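ホーム 目次 前の章 次の章 用語集 索引

第7章 手持ちグリッパによる作業記録の規則と実施基準

この章で学ぶこと

本章では、人が手に持って操作するグリッパ(以下、手持ちグリッパ)を用いて作業を記録する際の規則を扱う。第6章までは固定設置されたアームの安全距離、停止機能、表示の要件を中心に述べた。手持ちグリッパには駆動部がないか、あってもごく小さい。そのため機械安全の規格をそのまま当てはめると、過剰な要求と不足する要求が同時に生じる。本章の前半では適用範囲と用語を定め、後半では場所、対象物、手順、記録の順に基準を示す。

読者には、第2章のリスクアセスメントの手順と、第5章の座標系の取り扱いを既習であることを求める。数式は用いない。演習に相当する作業票は付録に収めた。

7.1 規則が必要となる理由

手持ちグリッパによる記録は、装置の準備が軽く、実験室の外に持ち出しやすい。この容易さが管理上の問題を生む。固定アームであれば、設置場所の変更には届け出と再評価が伴う。手持ちの器具は操作者の鞄に入るため、評価を経ないまま別の場所で使われることがある。

フリルウッド(Flilwood)計画の初期段階では、各拠点が独自の書式で作業を記録していた。ある拠点は指先パッドの摩耗を記録し、別の拠点は記録しなかった。把持の失敗を削除する拠点と、残す拠点があった。後から統合を試みた担当者のJolien Peetersは、143件の記録のうち22件について、使用したパッドの種類を特定できなかったと報告している。器具の側に不具合があったわけではなく、書式の欠落が原因である。

同じ報告は、操作者ごとの手順の差にも触れている。布を畳む作業で、端をつかんでから持ち上げる者と、中央をつかんで引きずる者がいた。どちらも作業としては成立する。しかし手順書に区別がなければ、記録を使う側は両者を同一の作業として扱ってしまう。

規則の目的は次の二点に限る。第一に、操作者と居合わせる者の負傷および物の損傷を防ぐこと。第二に、記録の条件を第三者が再構成できるようにすること。作業の速さや見栄えは本章の対象としない。

7.2 適用範囲

本章の基準は、片手または両手で保持し、二本以上の指部で対象物を挟む器具に適用する。撮影部が器具に固定されているか、操作者の身体に装着されているかは問わない。

次のものは適用範囲から除く。

(a) 動力で開閉し、把持力が操作者の手の力を超える器具。第4章を適用する。
(b) 吸着式の器具。第9章で扱う。
(c) 医療、介護の目的で人体に触れる器具。別の法令に従う。

除外(a)の判断に迷う場合は、動力を切った状態で指部を手で開けるかどうかを確認し、開けなければ第4章を適用する。この扱いはヴュサイド(Vusside)方式の手引きに由来する。手引きの初版では把持力の数値で区分していたが、現場に測定器がないことが多く、改訂時に手による確認に置き換えられた。

7.3 用語

指部:対象物を挟む部分。先端の交換の可否は問わない。

パッド:指部の内側に取り付けた摩擦材。表面の凹凸の形状、材質、取り付け日を管理の対象とする。

作業面:対象物が置かれる面。机や床に限らず、寝具、座面、操作者の膝の上も含む。

背景物:作業の対象ではないが、撮影部の視野に入る物。

居合わせる者:操作者以外で、作業中に同じ区画にいる者。

一回:対象物に最初に触れてから、手順書に定めた終了状態に至るか、操作者が中断を宣言するまでの区間。

「作業面」の定義が広いことに注意されたい。初学者は平らで硬い面を想定しがちだが、家庭で行う作業の多くは柔らかく変形する面の上で進む。面が変形すれば対象物の位置も変わり、硬い面を前提とした手順書は使えない。

7.4 場所の基準

7.4.1 立ち入り

個人の住居で記録を行う場合は、居住者の書面による同意を要する。同意書には、記録の目的、保存期間、視野に入りうる区画を明記する。同居者がいるときは、成人全員の署名を求める。

7.4.2 床と通路

操作者が立って作業する場合、足元の後方に一歩分の空きを確保する。座って作業する場合は、立ち上がるまでに器具を置ける場所をあらかじめ決めておく。器具を手にしたまま片手で身体を支える動作は認めない。

7.4.3 配線

作業面に接する電源線、充電線は、対象物と絡まない位置に寄せる。寄せることができない場合は作業票に記入し、開始前に操作者が位置を声に出して確認する。記録用の線と住居の線を束ねてはならない。

7.4.4 背景物

背景物の扱いについては見解が分かれる。Kristof Mulderは、視野から余分な物を除くべきだとした。背景物が少ないほど、対象物の判別が容易になるという理由による。これに対しMebrat Endaleは、片付けた住居で得た記録は片付いた住居でしか役に立たないと述べ、居住者の氏名や住所が読み取れる物だけを除くべきだとした。

本書は後者に従う。除去の対象は、郵便物、身分証、処方薬の袋、家族の写真、画面を点灯した端末とする。衣類、寝具、壁の装飾、カーテンなどは原則としてそのまま残す。ただし居住者が除去を希望した物は、理由を問わずに除く。

7.5 対象物の基準

対象物は剛体、可撓物、複合物の三種に区分する。可撓物には布、シート、ひも、詰め物入りの敷物などが含まれる。

可撓物では、開始時の形状を手順書に定める。「畳んだ状態」という記載では足りない。何回折ったか、折り目がどちらを向くか、角が作業面に接しているかを記す。厚みのある敷物では、折り目が丸く膨らみ、指部の開口幅を超えることがある。この場合は折り目ではなく角または縁をつかむ手順とし、その旨を作業票に書く。

光沢のある面を作業面とするときは、反射が撮影部に及ぼす影響を事前に確かめる。格子などの繰り返し模様も、位置推定の誤りを招くことがある。

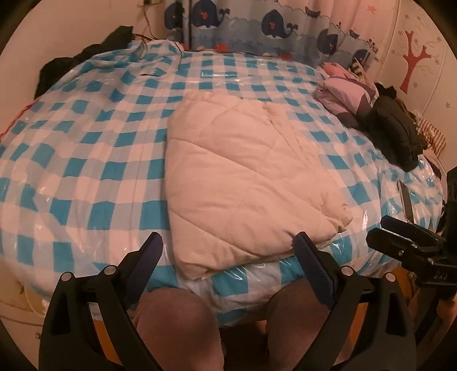 確認は、器具を作業時と同じ高さに構え、作業面の端から端までゆっくり移動させて行う。位置の推定値に飛びが見られた場合は、照明の向きを変えるか、操作者の位置を変える。作業面を別の布で覆う処置は、手順書に記載があるときに限って認める。現場の判断で覆うと、拠点間で条件がそろわなくなる。

7.6 器具の点検

点検は毎日の作業開始前に行う。項目は次のとおりとする。

1 指部に割れ、欠け、変形がないこと。
2 固定具に緩みがないこと。
3 左右のパッドが同種であり、端部に剥がれがないこと。
4 撮影部の取り付け角が基準の印と一致していること。
5 開閉の全域で引っ掛かりがないこと。

パッドは左右を同時に交換する。片側だけを新品にすると摩擦の差によって対象物が回転し、その回転が操作者の癖として誤って解釈される。スミッツ(Smits)型の点検票では交換日を左右別に書く欄があるが、本書の書式では欄を一つにまとめた。

取り付け角のずれは見落とされやすい。カルニッツ(Karnitz)拠点では、Fenna Stevensが10月の点検票を見直し、17枚で項目4が空欄であることを確認した。空欄は合格を意味しない。未実施として扱い、当日の記録は保留とする。

7.7 手順の基準

操作者は一回ごとに、開始の宣言、把持、移動または変形、解放、終了の宣言を行う。宣言は短い定型句とし、対象物の名称を含める。

失敗した回を削除してはならない。対象物を落とした場合、つかみ損ねた場合、予定と異なる箇所をつかんだ場合は、終了後に区分符号を付ける。ただし次に該当するときは直ちに中断し、その回を保留とする。

・居合わせる者、特に幼児または動物が器具の届く範囲に入ったとき
・操作者が痛みまたはしびれを感じたとき
・器具の一部が外れたとき
・除去対象の背景物が視野に入ったとき

連続作業の上限は拠点の規程で定める。器具の重量と操作者の姿勢に差が大きいため、本書では一律の値を示さない。膝を作業面の近くに置く座位では、指部の先端が身体に向きやすい。解放の動作は身体から離れる向きに行うことを原則とする。

7.8 記録と保管

作業票には、操作者の識別符号、器具番号、パッドの種類、作業面の区分、対象物の区分、回数、保留の有無を記入する。氏名は書かない。識別符号と氏名の対応表は別に保管し、閲覧できる者を拠点ごとに2名までとする。

訂正は二重線で行い、訂正者の符号を添える。電子票の場合は旧値を残す。Jozef Michielsの指摘により、今回の版から「作業面の区分」に「軟質・被覆あり」を加えた。旧版の票でこれに該当するものは「その他」に分類されているため、統合の際は備考欄を参照すること。

次節では、ここで定めた作業票を用い、布を畳む作業の手順書を作成する。

問い合わせ:教材編集係|本文の無断転載を禁じます|2021年11月22日 改訂|ページの先頭へ戻る

コメント(3)

kanna_lab
7.2の除外(a)ですが、ばねで閉じる器具は動力ありと見なすのでしょうか。うちの器具は手で開けるのに少し力が要ります。

教材編集係
ばねのみの場合は動力なしとして扱い、本章を適用してください。次の改訂で注を入れます。

みなと
付録の作業票、「軟質・被覆あり」の欄がまだ旧版のままのようです。差し替えをお願いします。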